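Gripper trials: Ornura fingers vs the Gollus set
Posted by dtoth, Tuesday, November 23, 2021

Wrist view with the dark fingers open, bread on the plate:

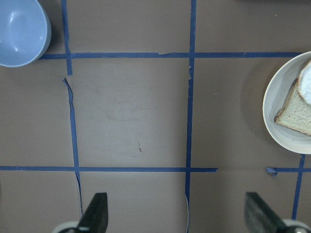
3 min read

Bread is the awkward one. The fingers close cleanly, but the tips dig into the crumb at default force.

kabbaj_l: Default is too high for bread. Which controller?

dtoth: Nyitrai, firmware 488. Both arms on the same unit. The overhead view helps with the approach angle, though
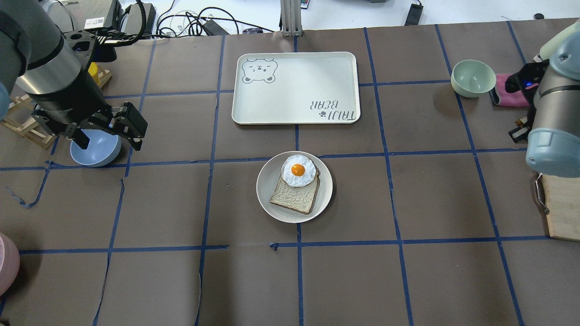
it adds lag, so I only use it before descent and switch to wrist for the last bit.

vida.m: Disagree. Fix the lag and keep overhead throughout. Wrist loses the plate rim.

dtoth: Not on my mount. Gollus set goes on tomorrow.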